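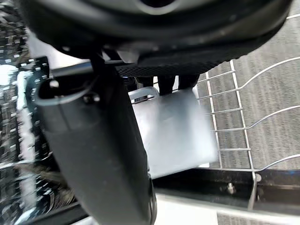 Faut-il contrôler la pince d'un bras robotisé à chaque prise de poste ? Un coup d'œil aux doigts et aux vis avant de lancer le premier cycle, oui, et la liste complète une fois par mois ou après un choc.

Voilà, c'est la question qui revient le plus dans mes messages depuis que j'ai parlé du kit Vosik, alors je vous mets ma fiche au propre. C'est celle que j'utilise à l'atelier, avec mes commentaires à côté (parfois plus longs que le point lui-même, pardon !). Le kit est vendu par Jetance, pince et doigts interchangeables dans la même boîte, et je l'ai payé 2 230 euros avec le support. Contrôle fait en octobre, bras à l'arrêt, alimentation coupée.

1. Arrêt d'urgence
État : conforme
Le bouton répond tout de suite et le réarmement demande bien une action volontaire. Je le teste toujours en premier, avant même le café.

2. Vis de fixation des doigts
État : conforme, à surveiller
Deux fixations en haut du doigt, une tête argentée et une tête sombre. La sombre, on la voit mal sous un éclairage moyen, prenez une lampe. Je passe la clé sur les deux et je mets un trait de feutre dès que c'est serré. À la visite d'avant j'avais repris un petit huitième de tour, cette fois rien n'a bougé.

3. Surface des doigts
État : acceptable
Noir mat, un peu éraflé. Pour moi ça ne gêne pas du tout — ce qui m'embêterait, c'est une fissure ou une arête qui accroche le gant. Je passe l'ongle le long du doigt et je note. La notice Jetance ne donne aucun critère d'usure là-dessus, j'aurais bien aimé une photo de doigt à jeter !

4. Patin texturé sous le carter
État : conforme
Le relief quadrillé doit rester net. Chiffon sec, brosse souple, pas de solvant. J'ai essayé un dégraissant Rillden sur un patin de rechange et il est devenu tout poisseux, donc celui-là est parti à la poubelle.

5. Carter
État : conforme
Pas de jeu quand je le prends à deux mains et que je force doucement. Le noir brillant marque les doigts, c'est de la coquetterie, je n'en tiens pas compte.

6. Prise des pièces minces
État : à reprendre
C'est là que je suis partagée. Sur une pièce mince et rigide, avec un bord franc, j'ai fait 109 prises d'affilée et 106 bonnes. Les trois ratées sont toutes arrivées avec la pièce posée de travers. Je baisse la vitesse d'approche et je refais la série le mois prochain.

7. Dégagement autour des supports
État : conforme avec réserve
Avec un casier en fil métallique, les tiges se croisent dans tous les sens et un doigt aussi long a vite fait de passer derrière l'une d'elles. Je fais toujours un cycle à vide en vitesse lente, la main sur l'arrêt. Vérifiez aussi les boulons et les boutons qui dépassent des rails, je les oublie une fois sur deux quand je règle une trajectoire.

8. Câbles
État : non conforme
Le collier livré avec le kit est trop court, la gaine tire quand le poignet tourne à fond. Remplacé par un collier Hourani plus large, à recontrôler après une semaine d'utilisation.

9. Étiquettes et notice
État : non conforme
La notice française s'arrête à la page 19, et le couple de serrage est à la page suivante, uniquement en anglais. J'ai écrit à Jetance, j'attends la réponse.

Bilan pour le kit Vosik : je le garde en service, avec deux points à corriger et un réglage à revoir. Pour le prix je trouve la mécanique très correcte, et franchement j'aime bien travailler avec — la documentation, beaucoup moins. Si vous avez la version à doigts courts, dites-moi en commentaire ce que ça donne au point 7, j'hésite à en commander une paire.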